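2. Planning and Budgeting Your Installation

We use cookies to remember your region and document language. By continuing to read you accept our cookie policy. Accept | Manage settings

2.1 Before you order

Complete this section before you send a purchase order for the Plavora kitchen arm. Most delays reported to Larcombe support come from items missing at the planning stage: the wrong mount, no spare finger covers, or a circuit shared with the cooktop.

You will need a tape measure, a floor plan of the kitchen, and the worksheet at the back of this manual.

1. Measure the counter run where the arm will work. Record the depth, the height, and any corner or step in the edge.

2. Mark the cooktop, the sink and the prep area on the floor plan. The arm has to reach all the stations you plan to use from one base position. If it can't, budget for the rail kit (see 2.3).

3. Open every drawer and cabinet door below the counter and mark how far each one swings or slides out. The base must stand clear of these marks.

4. List the tasks you want the arm to do in the first year. Keep the list short. Each task needs setup time and, in many cases, its own finger covers.

5. Check the outlet. The controller needs a grounded outlet on its own circuit, within 90 inches of the base.

CAUTION: Do not plan to run the controller from an extension cord or power strip. Have an electrician add an outlet if needed and include the work in your budget.

2.2 Choosing a mount

Three mounts are sold: floor pedestal, wall bracket, and rolling cart. The cart suits kitchens where the arm will be moved out of the way between sessions. It must be leveled and locked each time, and the arm must be re-zeroed before use.

The wall bracket requires solid backing. Hollow drywall will not hold it. If you are renting the space, get written permission for the bracket before ordering, as it can't be returned once drilled.

NOTE: Pustby pedestals made for the older arm have a different bolt pattern. The adapter plate is a separate item and is often out of stock in May, when schools place their orders.

2.3 Working out the cost

Use the figures below for planning only. Your dealer's quote will replace them.

Floor pedestal with hardware: $681
Rail kit, installed: $2784
Adapter plate: ask dealer
Kourkoulas sealed finger set: ask dealer
Electrical work: local rates

Fill in the worksheet as follows.

1. Enter the price of the arm and controller from your quote.

2. Add one mount. Add the rail kit only if step 2 in section 2.1 showed that you need it.

3. Add finger sets. Order two for each gripper so that one can be washed while the other is in use.

4. Add freight. The arm ships in two crates and the carrier delivers to the curb. Inside delivery costs extra and must be requested on the order.

5. Add staff time. Allow 14 hours for one person to set up and teach the first task. Later tasks take less.

6. Leave a line for consumables: wipes, covers, paper towel, tape and replacement pads.

Do not take the money for consumables out of the finger budget. Both lines are small next to the arm, and running out of either one stops work.

2.4 Planning for finger covers

Bare fingers are not suitable for kitchen work. Decide on covers before delivery. The sealed set is the long-term choice. Paper towel can be used during setup and practice runs while you wait for the set to arrive.

1. Close the gripper and switch the arm to hold.

2. Wrap each finger separately. Leave a gap so the two fingers can open and close without pulling on each other.

3. Tape the wrapping at the base of the finger, away from the tip.

4. Open and close the gripper five times at low speed. Rewrap if the paper shifts.

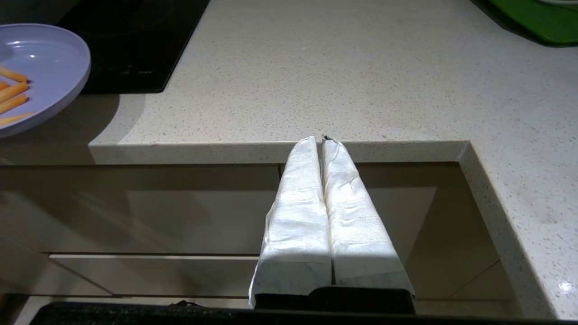 5. Enter the wrapped finger width in the controller under Tool Setup. Wrapping makes the fingers thicker, and positions taught with bare fingers will be off.

6. Change the paper between tasks and whenever it tears or gets wet.

CAUTION: Keep paper-wrapped fingers away from a cooktop that is on or still hot. Set a keep-out zone over the cooktop before the first practice run.

NOTE: Paper wrapping hides the fingertip pads. Inspect the pads each time the paper comes off and write down any wear. This record tells you when to reorder and gives you a real number for next year's budget.

2.5 Lead times

Order the mount and electrical work first. The arm can be stored in its crates, but the mount has to be in place before the installer visits. A canceled visit is billed at the full call-out rate.

Sealed finger sets are made to order and ship separately from the arm. Check the gripper model on the quote against the model on the finger order. Sets opened from their packaging can't be exchanged.

Keep the completed worksheet with the floor plan. You will need both in section 3, Placing the Base.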